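April 20, 2018 - studio notebook, glaze bench

Back on the celadon problem. Opened the kiln before breakfast and I'm pleased with maybe half of it, which for this clay is progress! Cone 6, the slow schedule, 46 tiles in total, all the Rukis stoneware except the little row at the back that I made from the Hjaltested reclaim because I can't leave that bucket alone.

The Rukis tiles came out a lot like last time. Nice pooling in the carved lines, a bit gray on the flats, and that pinholing along the top edge again. I brushed the first coats on too thick, I know I did, I was chatting. The dipped ones are cleaner. Three second dip is plenty - anything longer and it crawls off the rim and takes the slip with it.

The reclaim tiles are the surprise. Much warmer green, almost olive where it runs over the red slip, and hardly a pinhole anywhere. I have no clue what's in that bucket. There's a lot of the Brundari body from the winter planters, plus whatever got scraped off the wedging table, so good luck repeating it. I've put the lid on and written DO NOT TOP UP on it in grease pencil. Please don't top it up. 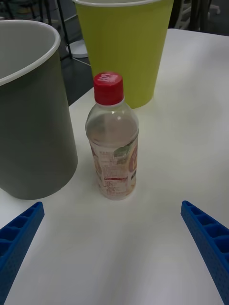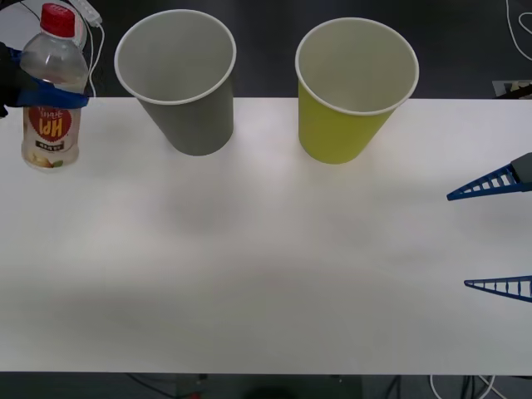 The red-capped bottle on the white table, both pictures.

Numbers for whoever mixes next: tile 39 is the one to copy. Sieved twice, one dip, foot wiped with the yellow sponge and then left on the rack overnight before loading. It sat on the middle shelf, left side, so it may just have had a good seat. I'd like to see it again on the bottom shelf before I get excited (too late, already excited).

Slip notes. The white slip is flaking on anything I let get past leather hard. Same old story, and I still did it to myself on the tall mugs. Scored two of them and rubbed a little vinegar in before slipping, and those held, so I'll do that on the next lot as well. The red slip doesn't seem to care and goes on whenever.

The Romus wheel is squeaking again at low speed. I tightened the belt and now it squeaks at a different speed. Fine for throwing, annoying for trimming. If you're doing bowls, use the other one and leave me the squeaker, I've stopped hearing it.

Lost 3 mugs to handle cracks, all at the lower join, all pulled from the stiffer bag. I think the handles were drier than the bodies when I stuck them on. Wrapped today's batch in dry cleaning plastic and tucked them under the bench out of the draft from the door.

To do: wash the back shelf, it has a green drip the size of a coin. Order more wax. Weigh out a fresh small batch of the celadon with a pinch less iron and dip the next tiles from that. Bag of the old batch stays where it is for comparing. Next bisque goes on once the planters are bone dry, and they were still cold on my cheek this afternoon.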